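Modular classroom block, ground levels and the playground edge

10 Mar 2020

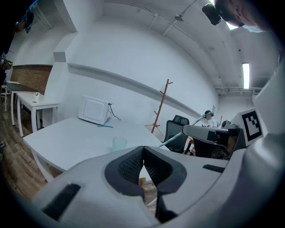

kerbstone_ian
We are a primary school with 260 on roll and we're getting a two-storey modular block from Zundstead to replace the old huts. The base is due to be dug in April. My question is about the playground side. The drawings show the finished floor 131 mm above the existing tarmac and the contractor wants a ramp at each door. I would sooner they raised the playground to meet the threshold, as there are two doors on that side and the ramps eat into the space. The governors also want markings and have asked for something bright, red and yellow like the little thing on the floor in my picture, so the surface needs to be decent either way. Has anyone had the ground brought up instead?

Osei
We had it done at our place. Works fine but you need a drainage channel right along the face of the building and somewhere for it to go. Ask where the nearest gully is before you ask anything else.

tallpaul
I wouldn't. If you raise the tarmac you bury the vents under the floor. Modular units need air underneath. Ramps are cheaper and you can take them away.

Osei
Ours has the vents behind a grating in the channel. It was on the drawings from the start. You're right that it can't be bodged in afterwards.

kerbstone_ian
Gully is on the far side by the bike shed, so that would be a long run. The quote for ramps is in the main contract. Raising the ground is priced as an extra at 951 square metres, which seems to be the entire playground.

Dwight Pelletier
They've priced the lot because they don't want a step in the middle. You could ask for a strip along the building graded back to the old level. I did this on a Kernia block and we only resurfaced about a third. Get the fall checked by whoever is doing your drainage, and make sure the new tarmac is keyed in properly or it will lift at the join.

tallpaul
A graded strip is just a long ramp.

Dwight Pelletier
Yes, but children can play on it.

Banumura
Check the services too. Our new water main went in at 100 mm too shallow after somebody changed the levels late on, and they had to dig up the new path to drop it.

kerbstone_ian
Thanks all. I've asked Zundstead for a price on the strip and a section through the doors showing the vents. Site meeting is next week. I'll post what they say.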